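Category: Student Work / Probability & Gaming Studies

Free spins, real costs: what wagering requirements do to a casino bonus

Project report, second semester elective
Mei Schumacher and Sorcha Skinner

Background

Every online casino sign-up page leads with a bonus. Match your deposit, get X free spins, etc. The bit underneath in small grey type is the wagering requirement (also called playthrough or rollover), and that's the bit that decides what the bonus is worth. We wanted to work out how much of a bonus a player can expect to keep, on average, and how often they walk away with anything at all.

Neither of us gambles online. Mei's dad plays the pokies at the RSL now and then and that's where the topic came from, he got an offer in the mail and asked her if it was any good. It wasn't, more on that in Results.

We kept everything in simulation. No real accounts, no real money, ethics form not needed (checked with our tutor).

The games

We made up three slot games with different behaviour, becuase real paytables are hard to get and we didn't want to copy anybody's.

Bodus - low volatility. Lots of small wins, top prize is small. Return set high.
Dremia - medium. Has a free spins feature which we modelled as one lump payout to save time.
Tosh - high volatility. Mostly nothing, then occasionally something big.

First version had all three on the same return to player, so only the volatility changed. Sorcha wanted to also test different returns so there's a second version where Tosh is lower. Unless it says otherwise the results are from version one.

Hendau is the name of the simulator. Python, a bit over what we planned in length, code is in the appendix. You give it a starting balance, a bet size, a playthrough target and a game, and it spins until either the target is met or the balance can't cover another bet. Then it writes the final balance to a CSV.

Method

Each run was one imaginary player. 1000 players per setting. Deposit of $50 matched with a $50 bonus, so $100 to start. Fixed bet, no chasing, no changing games halfway. We know real people don't play like that.

Settings we varied:

- game (three)
- bet size, $1 or $5
- playthrough, low or high. Low was 10 times the bonus, high was 40 times

Forty times fifty is $2000 worth of bets. Worth writing out in full as it doesn't look like much on the promo page.

Random number seed was fixed for each batch so we could rerun and get the same answer. Took us until week five to work out we were resetting it inside the loop, so every player was having the exact same session. First lot of results thrown out. The tell was that either all of them went bust or none did.

Also had to decide what "cleared" means. We said a player clears if they hit the target with more than one bet left in the balance. Mei wanted more than zero. Makes almost no difference in Bodus, makes a small one in Tosh at the $5 bet. 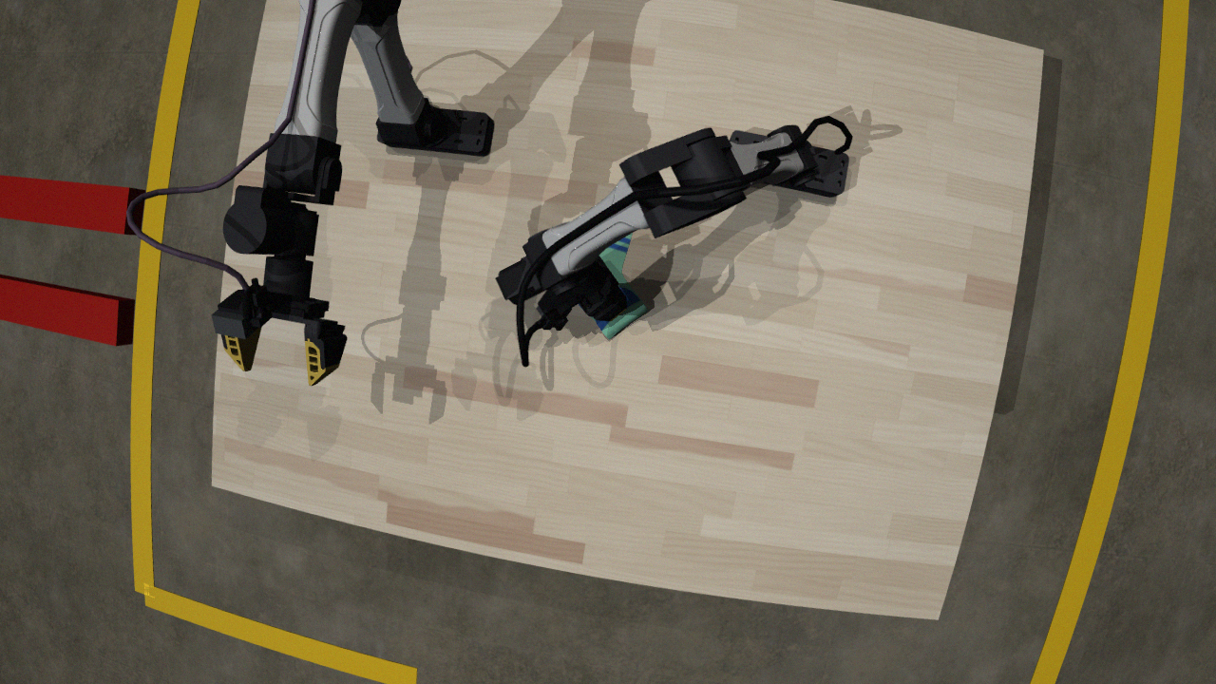 Results

Bodus at $1, low playthrough: nearly everyone cleared. We expected this. You're putting through $500 in small bets on a game that hardly moves, so you end up a bit down from where you started and that's it. 

Dremia at $1, high playthrough: 67 per cent went bust before reaching the target. The ones who cleared mostly cleared with less than the $100 they began with.

Tosh at $5, high playthrough: 82 per cent bust. A handful finished with really large balances and these drag the mean up a long way, so the mean is pretty useless here. Median final balance was under the cost of one spin.

Same thing with low playthrough is better but still not good. Bet size mattered more than we thought it would. Going from $1 to $5 on the same game is a bigger change than swapping Bodus for Dremia, at least on the bust rate.

The offer Mei's dad got had a 75 times requirement. We ran it on Dremia as an extra. That's $3750 in bets to unlock a $50 bonus, and the few who got there were the ones that hit the feature early. He didn't take it up.

Version two (Tosh with lower return): worse, as you would think. We ran out of time to do this properly for every bet size so there is only one row for it in the table.

Discussion

Two things going on. The house edge takes a slice of every bet, so the more you're made to bet the more goes. That part you can do on paper, edge times total wagered. For the high playthrough it comes out bigger than the bonus once the edge is over 2.5 per cent.

Second is the volatility, and that you can't do on paper so easily. A jumpy game can wipe the balance before the average means anything. But going bust also stops you losing any more, which is why the expected value for Tosh isn't as terrible as the bust rate makes it look. We had a long argument over this on Wednesday and ended up drawing it on the whiteboard. Sorcha was right.

So if somebody asked which game is "best" for a bonus it depends what they want. Most likely to finish with something = Bodus. Tiny chance of a lot = Tosh.

Limitations

- Games are made up. Real ones have more payout levels than ours
- Lots of casinos count some games at only part value toward the playthrough, we ignored this
- Max bet rules and time limits ignored. Time limits would matter heaps at $1
- A cap on bonus winnings would chop off the Tosh big wins completly
- Fixed bets, see Method
- Didn't do confidence intervals for every setting, only the ones on the graph

If we did it again

Write the tests first. Agree on file names. Start the writeup before the last week. We'd also like to model a player who stops when they're ahead, the loop is already there for it but it's commented out.

Who did what

Mei: paytables, most of Hendau, Results. Sorcha: seed bug, volatility maths, graphs, Discussion. Both: everything else and the slides.

Appendix A - code
Appendix B - full table, all settings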